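Rechercher sur le site OK
Nous utilisons des cookies pour mesurer l'audience. Accepter / Paramétrer

« Le bras serrait encore et l'écran disait que tout allait bien »

5 octobre 2024

Sanne Segers dirige les essais de manipulation chez Nitureo. Son équipe apprend à un bras à deux doigts à nettoyer des lunettes : sortir la monture de l'étui, vaporiser, essuyer, ranger. Le bras apprend à partir de vidéos filmées à hauteur de tête par des gens qui font ce geste chez eux, 3 000 séquences en tout. Au printemps, les essais ont été arrêtés pendant plusieurs semaines.

« La pince a continué à fermer alors que la consigne était atteinte, raconte-t-elle. Elle tenait une branche. La branche a plié, puis le verre est sorti du cercle. Ekkachai avait la main à côté, il allait récupérer la monture. Il a eu un pincement à l'index, rien de grave, mais il l'a eu. »

Ekkachai Onsri, technicien, confirme et ne s'étend pas. Il a appuyé sur l'arrêt d'urgence de la main gauche. Le moteur s'est coupé, les mors sont restés fermés. « Couper le courant, ça ne rouvre pas la pince. Je le savais sur le papier. Il a fallu desserrer à la clé. »

La cause était un capteur d'effort dont le câble passait trop près du coude du bras. À force de flexions, un conducteur s'était abîmé. Le capteur renvoyait sa dernière valeur connue, une valeur tout à fait plausible, et le logiciel n'avait aucun moyen de la trouver suspecte. Le défaut est apparu au cycle 1 227.
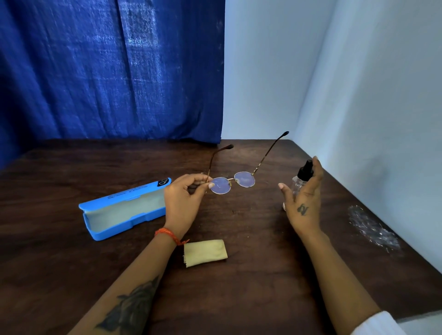

« Une personne tient la branche entre le pouce et les doigts et dose sans y penser, reprend Sanne Segers. La vidéo montre où vont les mains. Elle ne donne pas la force. On avait comblé ce manque avec le capteur, et on n'avait qu'un capteur. »

En relisant les journaux, l'équipe a trouvé 114 cycles où la mesure d'effort restait figée plus d'une demi-seconde. Aucun n'avait déclenché d'alerte. Arnar Nørgaard, qui a écrit la surveillance, reconnaît que le seuil portait seulement sur les valeurs trop hautes. « Une valeur qui ne bouge plus, je ne la testais pas. Maintenant le bras s'arrête au bout de cent millisecondes. »

Le câble a été dérouté et le courant du moteur sert de seconde mesure. Les mors, fournis par Widgate, ont reçu un ressort qui les rouvre hors tension — avec un inconvénient, la monture tombe sur la table. Un tapis a été posé dessous. Plus personne n'approche la main avant que le voyant soit éteint.

Reste le flacon. Le bras le lâche encore de temps en temps au moment de presser la buse, et Sanne Segers ne veut pas augmenter le serrage tant que la nouvelle surveillance n'a pas tourné jusqu'en décembre. « On me demande une date. Je réponds que j'attends les journaux. »

À lire aussi
Sturenach : un convoyeur arrêté par une étiquette
Entretien avec Zanele Joubert, auditrice en sécurité des machines
Wannasri remplace ses barrières immatérielles

Recevez notre lettre d'information. Votre adresse e-mail S'inscrire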